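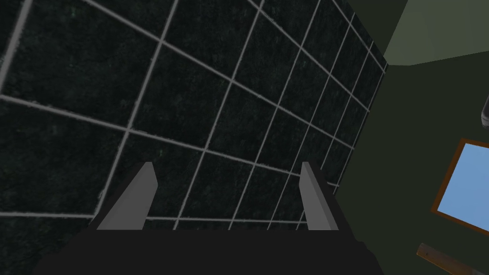
Which frame should I use for delta actions when the camera is mounted on the wrist, the base frame or the gripper frame?

The gripper frame, in most cases, if your policy sees only the wrist camera. Then "forward" in the action is also forward in the picture, and the network does not have to guess how the arm is turned.

cornel_ursu wrote:
Thank you for the fast reply. I give more details. I train in simulation, with 500 demonstrations, and the actions are position deltas in the base frame. When the wrist stays level, the policy is good. When the wrist is rolled, as in my render at the top, it moves sideways and does not correct itself. The grout lines go diagonally and I suspect the network reads this as a different direction of motion.

ziloseck wrote:
Your suspicion is correct, I think. From that view it is hard to know where is "up" in the room. The same picture can need two different base-frame actions, depending on the arm. Do you give the joint angles or the end effector pose as input?

cornel_ursu wrote:
Only the gripper opening. I removed the pose because the policy was copying the trajectory from it and ignored the camera.

ziloseck wrote:
Then convert the actions and train again. You don't need new demonstrations if the pose was logged at each step. Multiply the delta by the inverse of the end effector rotation at the same step, and check that it is really the same step. I once used the rotation from the next one and lost a week.

Silviu Tudose wrote:
I do not fully agree. With the gripper frame you have another problem: every error in rotation turns the next translation also. For long motions I prefer to stay in the base frame and give back the orientation only, without the position. It is a small input and the policy cannot copy a trajectory from it so easily.

ziloseck wrote:
It can still copy, if the orientation changes in the same way in each demonstration. How varied are the start poses?

cornel_ursu wrote:
Not very varied. I took 30 start poses and repeated them.

Silviu Tudose wrote:
This is too few for my taste, in either frame. Before you change anything else, sample the start roll at random. Also the tiles are a difficult background. One tile looks like the next, so if the view contains only tiles the network cannot know which one it is facing. I would add a fixed camera.

cornel_ursu wrote:
A fixed camera is not possible on the real cell, so I stay with the wrist one. I converted the actions last night and started a run in Cludidex with the same seeds. At step 299 the loss became NaN, but this was my mistake, one quaternion was in the wrong order (w last). It is running again now.

ziloseck wrote:
Classic. Please post both results, also the one with orientation input if you have the time. I would like to see if Silviu is right.

cornel_ursu wrote:
I will run both, 600 episodes for evaluation each, with random roll. The machine is shared, so it can take until Monday.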